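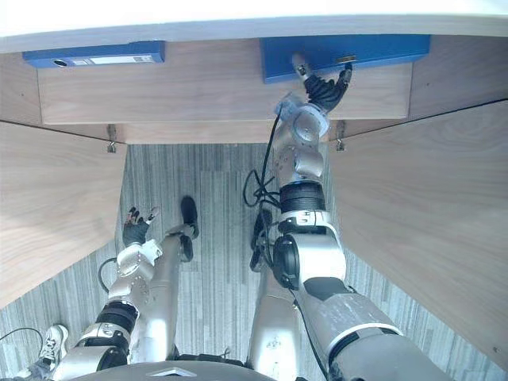 Binder put-away chore, walk-round checklist, Plodport office, Friday. Question from Bhardwaj is still the same one: can the machine tidy a workstation by itself yet. Short answer, partly. Grip on the right-hand binder is down at the lower edge, fingers curled, thumb up. Fine for me. Cable is not: it loops off the right wrist and bunches up next to the forearm. Tie it.

1. Floor clear of feet and cables. NO. Sneaker by the left arm, cable on the carpet. Stand back please.
2. Drawer open before reach. OK
3. Stop button tested. OK, 3 times.
4. Grip force logged. Not done, sheet missing, ask Natside.

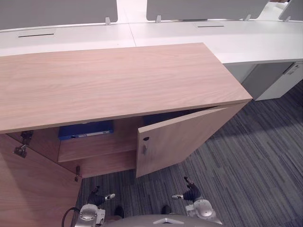

Item 5. Cabinet, both doors open, binder on shelf.

5. Door swing. OK but keep shins out of it, teh corners are at knee height.
6. Hands clear of door edges before any move. Watch left one.
7. Shelf load. Fine. One binder flat is easy, a full row upright I would not sign for.

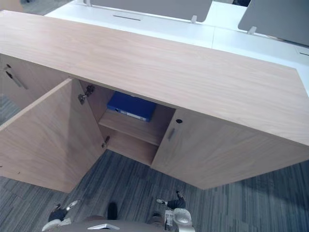 Item 8. Left door open, right door shut.

8. Doors closed at end of run. Open item. A person does this in 2 seconds, put it on the list for September.
9. Locks. Keys out and kept at the desk. OK

Result: pass with 4 actions (items 1, 4, 8, wrist cable). Supervised use only, not ready to be left alone with the filling. Form 571 to Brirnuvmont.

Checked: Jianhua Zheng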